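Section 4: Setting up the first pick test

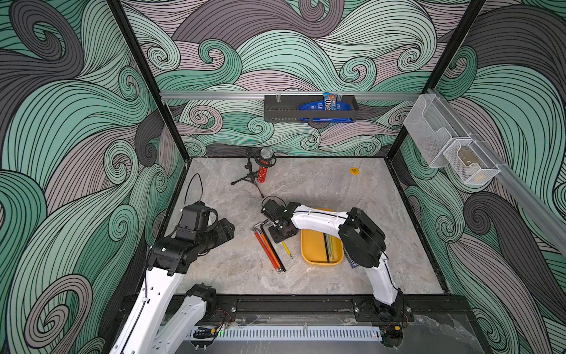 Fig. 4.1 - Both arms on the front rail, with the tray and a few pencils on the marble-pattern top.

By now you should have the arms bolted down and the cables run (sections 2 and 3). If the walls aren't up yet, go back and do them, because you'll want the baskets hung before you teach any positions. I did it the other way round on the Crabtree build and spent an evening teaching everything again.

This section is the bit I enjoy most! It took me 71 tries to get a clean run the first time, so put the kettle on.

What you'll need
The tray with the raised rim (any oval one will do)
A handful of pencils in different colours
The L-shaped hex key for the gripper screws
The Drodard control program, already installed

Before you power up

1. Clear a space in front of the cell so you can get to the switch without leaning over an arm.

2. Check the cable along the top of each arm. It wants enough slack for the wrist to turn both ways, but a big loop will catch on things. Mine still catches now and then on the left one and I keep meaning to clip it.

3. Look along the slotted duct at the front and give the red and black wires by each base a gentle tug. If one moves, push it home and tug again.

CAUTION: Keep your hands out of the cell from here on unless the power is off. These arms are small but they're quicker than you are, and a gripper coming down on your knuckles really does hurt (ask me how I know).

Teaching the positions

4. Switch on and wait for the green light in the duct. Give the arms another 3 seconds after that before you send them anything.

5. Send both arms to the rest position with the speed set to 400. The program will let you go up to 700, but please don't, not on the first day.

6. Power off, put the tray on the work surface where the right arm can get at it, and lay a few pencils inside, more or less side by side. Leave one pencil outside the tray, lying at a slant. That's your first pick.

7. Power on again and bring the right gripper down over the loose pencil in small steps. Stop just above it, save the point as PICK 1, then lower the last little bit and save that as PICK 1 LOW.

8. Do the same over the tray for DROP 1. Come in high - the rim is easy to clip if you travel sideways too early.

NOTE: Keep the left arm raised and off to its own side while you teach the right one. They share the middle of the cell and the program won't stop them meeting there.

9. Run the whole thing at 400 with your finger on the stop button. If the gripper closes on thin air, lower PICK 1 LOW a touch and go again.

Kieran Bloxham at the Trurport workshop uses longer rods for this step and swears they're easier to grip. I've tried both and I still start people on pencils, but suit yourself.

Once you've had a few good runs in a row, save the file under a new name and move on to section 5, where the left arm gets something to do.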